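Networks for Education and Research
Handout 3: Joining an institution to the network

This handout covers how a university or research institute gets its traffic onto a research network, and what it has to look after once it is connected. Read it before the Monday session. The exercises at the end use the Domgate figures, so bring a calculator.

1. The parts of a connection

A campus reaches the backbone through three stretches of equipment. The campus network belongs to the institution. The access link runs from the campus edge router to the nearest point of presence (PoP). The backbone joins the PoPs to each other and to other networks abroad.

Faults are usually reported as "the network is down", whichever stretch has failed. The first job of the local contact is to find out which one it is. A ping to the edge router, then to the PoP, then to a host beyond it will settle most cases in a few minutes.
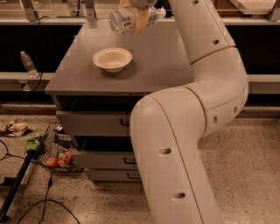 2. Access links

The network in our case study has 70 connected sites and 3,090 km of fibre. Most sites have a single access link. The larger ones have two, and these should enter the campus by different ducts and end at different PoPs. Two links in the same duct protect against a failed router port but do nothing about a digger.

At Domgate the main link goes to the Stalow PoP and the backup goes to Brestness. Both were ordered from the same supplier, and for 220 metres outside the Stalow building they shared a trench. Joonas Mustonen found this when he asked for the route drawings in August. Ask for the drawings before signing, and check them against the street plan.

Terms to know:
Committed rate – the capacity the site is always entitled to.
Burst – short use above the committed rate, where the link allows it.
Failover time – how long traffic is lost when the main link drops and the backup takes over.
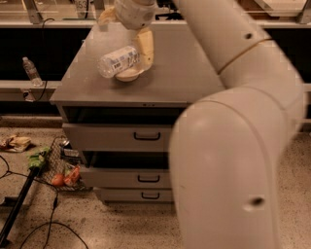

Robot arm holding a water bottle on its side over a metal cabinet.

3. Addressing and routing

Each site is given a block of IPv6 addresses and, where it can show a need, a small block of IPv4. Sites with one link normally use a static default route. Sites with two should run BGP with the network, using a private AS number unless they already hold a public one.

Keep the filters strict. A site should announce its own prefixes and nothing else. Irja Lehtinen's notes on the Min router lab (on the course page) show what happens when a site passes on routes it has learned from elsewhere.
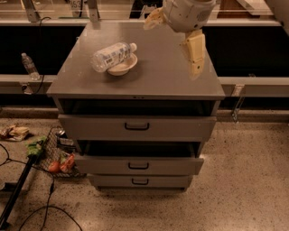
Traffic classes come next, and they are often given more attention than they need. On a backbone with plenty of spare capacity, marking packets makes little difference. It matters on the access link, where a large data transfer and a video call may share one port.

4. Duties of the local contact

Keep the contact list up to date, including an out-of-hours number.
Give notice of planned power work in the router room.
Answer security reports within one working day.
Test the backup link twice a year by shutting the main one.

Exercises

a) Domgate's main link fails at the Stalow end. List the checks you would make, in order, and say what each result would tell you.
b) Write the outbound filter for a site with one IPv6 prefix and two links.
c) Draw a better route for the Domgate backup link, with separate ducts all the way from the campus.

Reading for next time: the chapter on federated login, up to the section on certificates.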